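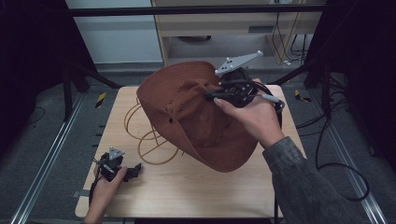 Cornel Iordache doubts that vinegar does anything for old sweat marks on canvas, and says the Wenwood wash bar is plain soap at a silly price.

Canvas hat, stains on the crown, hand wash only. Is 30 minutes of soaking enough?

Armelle Vidal
Enough for what? Dye goes before sweat does. I'd try dish soap and a soft brush, inside seam first. Mine faded in July after one long soak.

moulin70
just buy a new one

Cornel Iordache
Not at Urholm prices. Skip the dryer too.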